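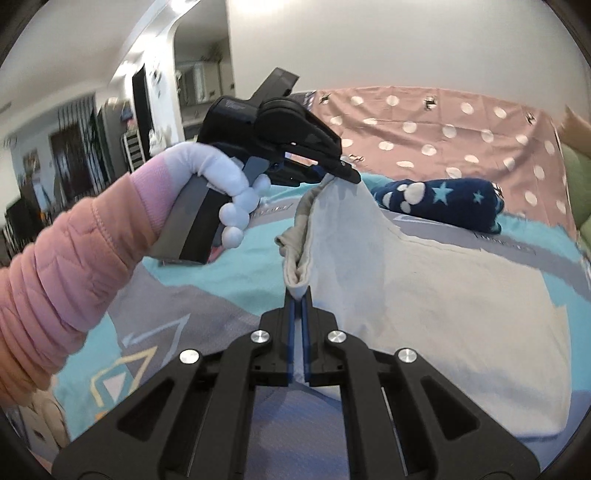 Figure 2. Two-handed handling of a large cloth over a bed, seen from the camera on one of the two hand-held grippers. The blue-padded fingers in front pinch a fold while the second gripper clamps the other end.

4. The Open Day at Storkico

4.1 Purpose and setting

The first three sections dealt with the grippers and with the way trained operators use them. In this section we report on what happened when people from outside the project came to see the work. The open day was held on 21st June at the Storkico building, on the second floor, and ran from late morning until the building closed. It was planned as a public demonstration and only later became part of this study, when we saw how much the visitors' questions overlapped with problems we had met ourselves and had not written down.

Two groups were invited. The first was made up of staff from Oosthuizen, a company that runs guest houses and does its own laundry and room preparation. The second was the general public, who came in through a notice on the Storkico website and a poster in the lobby. Bheki Maluleke led the demonstrations and Ruan Lekota took notes. Neither of them had given a public demonstration before. We mention this because it affected the early sessions, which were too long and in which too much time went to the software.

Each session lasted 20 minutes. The first part was a short talk, the second was a demonstration of cloth handling by a project member, and the rest was left for visitors to try the grippers and ask questions. After the second session the talk was cut down and moved to the end. This order worked better. Visitors who had already held a gripper asked shorter and more specific questions, and they were more willing to say when they had not understood something.

4.2 The task shown

We chose bedding for the demonstration. Cloth handling was the part of the Istum task set that gave our operators the most trouble, and it is also something that almost every visitor has done at home. A person who has made a bed knows what the finished result should look like and can judge whether the work is going well without being told. Our earlier demonstrations for visiting researchers had used peg insertion and cup stacking, and in those cases the audience tended to watch the equipment and lose track of the task.

The demonstration task is the same kind of work as that shown in Figure 2. The operator holds one gripper in each hand. One gripper takes a corner or an end of the cloth and lifts it, and the other closes on a fold lower down. When the two are moved apart, the cloth between them comes up into a ridge, and the rest hangs in wrinkles over the bed. The wrinkled part is where most of the difficulty lies. It can slide, double under itself or catch on other items on the bed, and the camera on the gripper sees only part of it at any moment.

In the version given at the open day, the operator started with a sheet dropped on the bed in no particular shape. The goal was to find two corners, bring them to the head of the bed and lay the sheet down with its edge parallel to the edge of the mattress. A patterned duvet was left underneath. We had first planned to use a plain mattress cover, which makes the sheet easier to see in the recordings, but the homes in which the Istum recordings are made are not arranged for our convenience, and we wanted visitors to see the task under similar conditions.

4.3 What the visitors did

Most visitors began by trying to use the grippers as if they were their own fingers. They reached for the very edge of the sheet, closed the jaws on it and pulled. The edge often slipped out. Our operators had made the same mistake in their first week, and the advice we give to new operators is to take a deeper bite of fabric, so that the pads close on a fold and not on a single layer. The fold in Figure 2 is typical of the grip we teach. Bheki Maluleke showed this grip at the start of each session, but few visitors copied it until they had lost the sheet a few times themselves.

The second common difficulty was coordination. With bare hands, a person making a bed shifts the cloth along between the fingers without thinking about it. A gripper with two fingers does not allow this. To move along an edge, the operator has to hold with one gripper, release with the other, move it, and take hold again. Several visitors released both at once. The staff from Oosthuizen did this less than the others, and two of them found a method we had not used before: they pressed the lower gripper flat against the mattress, with the jaws closed, and used it as a weight while the upper gripper did the moving. We have since tried this with our own operators. It is slower, but the sheet stays where it is put.

The third difficulty was the line of sight. Visitors looked at the sheet directly and forgot that the camera was mounted on the tool. As a result they often turned the gripper so that the camera faced the wall or the ceiling while the cloth was being moved. We had placed a screen beside the bed so that the people waiting could follow the camera view, and they began to call out when the sheet was lost from the picture. This was noisy, but it taught the point faster than our instructions had. In later sessions we asked the visitors at the screen to do it on purpose.

Children under a certain height could not hold the upper gripper high enough to lift the cloth clear of the bed. We gave them a hand towel in place of the sheet. The towel task is not included in the observations reported here.

4.4 Questions and comments

Ruan Lekota wrote down the questions by hand during the sessions and grouped them the following morning. The largest group concerned the reason for using people at all. Visitors had expected to see a robot making a bed, and some were disappointed to find a person doing it with a pair of tools. We explained that the recordings made with the hand-held grippers are later used to train a robot arm fitted with the same jaws, and that recording in this way lets us work in ordinary bedrooms, where an arm would be hard to set up. Visitors generally accepted this answer, but many wanted to see the arm as well. It was not on the second floor that day. For a future open day we would bring at least a short film of the arm at work.

A second group of questions came mainly from Oosthuizen and was practical. They asked how the gripper would deal with a fitted sheet, whose corners are elastic and must be pulled under the mattress. They asked whether damp cloth could be handled, and whether the pads would leave marks on white linen. We had no good answer on fitted sheets. None of the tasks recorded up to that time included one, and the force needed to pull an elastic corner down is greater than our operators normally use. On damp cloth we could say only that it had not been tested. On marks, we had seen none in our own use, but our bedding is washed often and we had not looked for them in an organized way.

A third group concerned privacy. Recordings made in a home show more than the bed. Depending on how the gripper is turned, the view may take in the next room, the shelves and whatever has been left on them. Several visitors noticed this on the screen before we raised it. We described the consent form and the review step in which the household may ask for any recording to be removed. One visitor asked whether people tidied up before being recorded, and whether that made the homes in the data neater than real ones. We think this is likely, and we do not have a way of measuring it.

The comments on comfort were short and mostly agreed with each other. The grippers were called heavy after a few minutes, with the strain felt in the wrist. Visitors with small hands found the trigger too far from the handle. Our operators have made both complaints since March.

4.5 Changes made after the visit

Three parts of our procedure were changed as a result of the open day. New operators now practice in front of the screen with a second person watching the camera view, in the manner described above. The written instructions for cloth tasks, which had run to several pages, were replaced by a single sheet that begins with the deep grip. Finally, a fitted sheet was added to the list of items to be recorded. This last task is being prepared together with Stuvusum, who supply our bedding, and no results are available yet.

We did not change the grippers themselves. A shorter trigger reach would help many users, but it would also alter the closing force, and recordings made before and after the change could not be compared directly. The matter has been put off until the present round of recording is finished.

4.6 Limits of these observations

The observations in this section are informal. Visitors were not chosen by any method, they could leave when they wished, and the sessions changed in form during the day. The notes were taken by one person who was also answering questions, and some remarks were certainly missed. No recordings of visitors were kept, so the descriptions of their errors rest on the notes and on what the two demonstrators remembered. We therefore give no success rates. The comparison with trained operators in Section 5 uses only data collected under the procedure of Section 3.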